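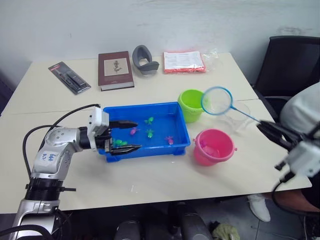
Figura 1. Tabuleiro azul com água pouco profunda e seis peixes de brincar.

Categoria: Trabalhos de alunos / Ecologia aplicada
Tempo de leitura: 3 minutos

Estimativa de efetivos piscícolas em charcas de rega por marcação e recaptura

Autores: Cristóvão Tavares, Fletcher Tapsell
Orientação: Danuta Kalinowski

1. Objetivo

Pretendeu-se estimar o número de peixes na charca de Wadum, usada para rega e sem entrada permanente de água, pelo método de Lincoln-Petersen. A contagem direta foi excluída pela turbidez. O esvaziamento total, prática corrente nas charcas vizinhas, não foi autorizado pela exploração. O trabalho avalia ainda em que medida os pressupostos do método são aceitáveis num corpo de água desta dimensão.

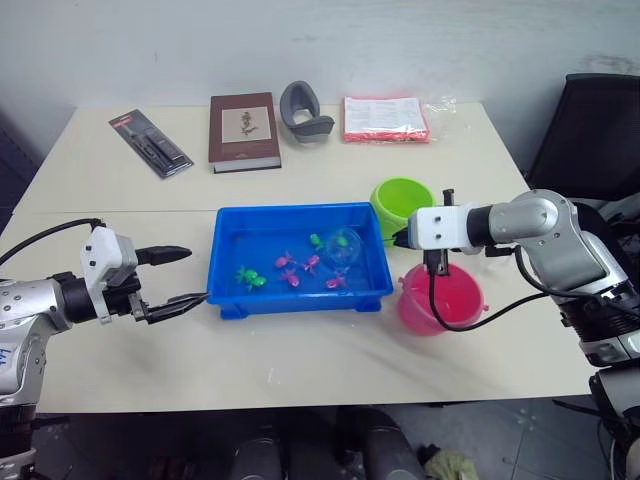 Savel, 1 de maio de 2019

2. Método

A primeira campanha decorreu em dezembro. Os peixes foram capturados com rede de arrasto manual nas margens e com camaroeiro junto à descarga, onde a vegetação impede o arrasto. A profundidade nos pontos amostrados ia até 80 cm. Marcaram-se 240 indivíduos por corte parcial da barbatana pélvica, devolvidos à água no ponto de captura.

A segunda campanha repetiu as artes e os pontos da primeira. Registou-se o total capturado (C) e o número de indivíduos com marca (R). Sendo M o número de marcados na primeira campanha, a estimativa simples é N = M × C / R. Optou-se pela correção de Chapman, menos enviesada quando R é pequeno:

N = (M + 1)(C + 1) / (R + 1) − 1

O método supõe população fechada, conservação das marcas e igual probabilidade de captura para todos os indivíduos. As duas primeiras condições consideram-se cumpridas. A terceira é discutível: o camaroeiro retém sobretudo

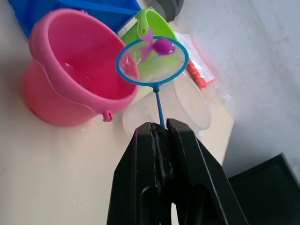
exemplares pequenos e lentos, que permanecem na zona pouco funda, ao passo que os adultos se afastam quando o operador entra na água. O efeito repete-se nas duas campanhas e tende a inflacionar R, do que resulta uma subestimativa de N.

3. Resultados

Na segunda campanha recapturaram-se 35 indivíduos marcados. A estimativa corrigida foi de 1510 peixes. Os valores de C por ponto de amostragem constam do anexo B. A descarga concentrou a maior parte das recapturas, o que indica mistura incompleta entre campanhas. Não se observaram marcas regeneradas ao ponto de suscitar dúvida na leitura.

4. Discussão

O valor obtido deve ser lido como limite inferior. Uma terceira campanha permitiria aplicar o estimador de Schnabel e testar a hipótese de mistura.
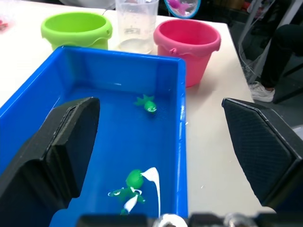 Murray Hollis observou, na apresentação, que uma terceira campanha com as mesmas artes manteria o enviesamento e que seria preferível variar a arte, por exemplo com nassas colocadas na zona central durante a noite. Acrescentou que o intervalo de confiança deveria figurar no texto e não só no anexo.

A observação foi aceite quanto às nassas. O intervalo mantém-se no anexo B, com o respetivo cálculo, e será transposto para a secção 3 na versão final.

© Rumamum, repositório de trabalhos escolares | Contactos | Voltar ao topo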